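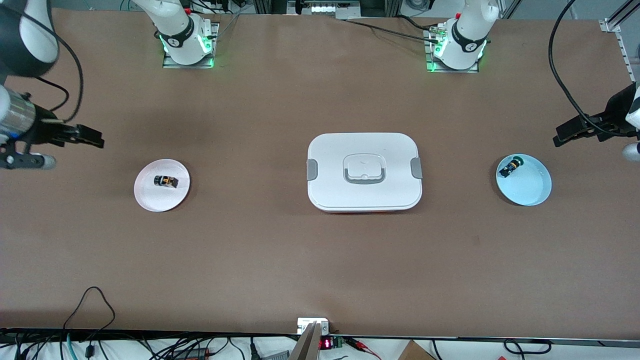 Mallach, the paper converter, will stop selling coated brown kraft in its lighter grade at the end of October and move all of its packing and table-cover customers to an uncoated sheet. The company told distributors in a two-page notice that the coated line runs on a machine due for retirement and that no replacement is planned.

The change affects rolls sold for bench covering, void fill and interleaving. Heavier grades used for sacks and mailers stay in the catalog. Orders for the coated sheet will be accepted until stocks run out, with a limit of 400 rolls per account.

The new sheet is made at the company's Suvard mill from a mix of recycled and virgin fiber. Mallach puts the recycled share at 98 percent for the standard roll. A second version, with more virgin fiber and a higher tear strength, will be sold for use on cutting and assembly tables, where the paper is dragged and refolded several times a shift.

Roll length is unchanged at 800 feet. Core diameter is also unchanged, so existing dispensers and wall brackets will not need adapters. The outer diameter goes up slightly, as the uncoated sheet is bulkier for the same weight. Distributors that store rolls upright in fixed racks have been asked to check clearances before the first delivery.

Buyers should expect differences in handling. Uncoated kraft takes up moisture faster than the coated grade and will curl at the edges if a part-used roll is left in a damp storeroom. Mallach advises keeping rolls wrapped until needed and letting them stand in the work area overnight before cutting. Tape holds better on the new surface, but is harder to remove cleanly. Low-tack tape is recommended for covers that are changed daily.

Oil and adhesive will also soak through sooner. For benches where liquids are used, the company suggests a double layer or a separate liner, and says it has no plans to offer a film-backed version of its own.

Arango, which distributes the rolls to small workshops and print finishers, said it would carry both versions and drop the coated sheet from its price list as soon as its present stock is sold. It expects the standard roll to cost 2 percent less than the product it replaces. The stronger version will cost more, though a price has not been set.

Onance, a rival supplier, still makes a coated sheet in a similar weight and confirmed that it will continue to do so. Its rolls are wound on a narrower core and do not fit the same brackets – a point that has kept some larger accounts from switching in the past. The company said an adapter was under review.

Disposal rules differ by area. Clean uncoated kraft is generally accepted with mixed paper, while sheets marked with glue, grease or paint usually are not. The coated grade was refused by some collection services even when clean, and Mallach's notice lists this among the advantages of the change.

Sample packs of both versions are available through distributors. Each contains flat sheets and a short roll for testing in a dispenser. Accounts with standing orders will be moved to the standard version automatically unless they ask for the stronger one before the October cutoff.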